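Seven: setup and upkeep notes

Seven is the hand-held gripper we use for the Vergara basin set. I look after it, which mostly means I own the small screwdriver. If you're picking it up for the first time, read this before you squeeze anything, and write to me (Jeptoo Mwakalinga) if something's missing.

What's in the set

3719 recordings of one job: reach into a basin of household odds and ends, get hold of one thing, lift it out. They were made in people's homes around Dullanport, so the light and the clutter change a lot. I like that! Naledi Kruger would have preferred one tidy room, and she still brings it up.

Before you start

Turn every joint screw a hair clockwise. You're feeling for one that moves, so don't crank on them. Joaquín snapped a head off in December and we were down for 5 days waiting on Ollbridge to send another.

Open and close the fingers slowly a few times. Both blue pads should meet flat along their length. If one corner touches first, loosen that finger, nudge it and try again.

Wipe the pads with a damp cloth and let them dry. No alcohol, please, it makes the rubber go shiny and then small stuff slides right out.
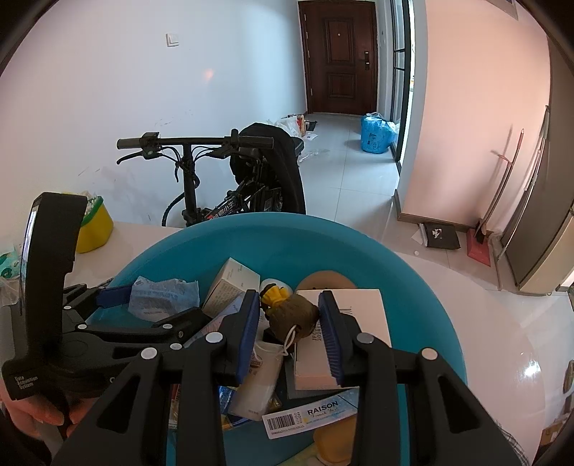 Drawstring pouches are the ones I'd practice on first. Go for the body of the pouch and leave the string alone, it likes to work its way into the linkage (tweezers, patience, bad words). Flat boxes are easier if you come at them from the edge.

Pad changes

I swap pads every 1000 grasps, always both together. Min-kyu tried changing only the worn one and the grip pulled sideways for all of his next session. Those recordings are still in the set, marked "uneven pads" in the notes column. After a swap, do 30 practice grasps before you save anything.

Known problems

The left linkage clicks when it's cold. Ngan-ling Cheung has had it apart twice and found nothing wrong, so we just let it click.

Finger width reads a touch high on the earliest recordings. I fixed the zero on Dec 16, 2023, and anything after that is fine.

Spare screws and pads are in the lid of the carry case. Please tell me when you take the last one.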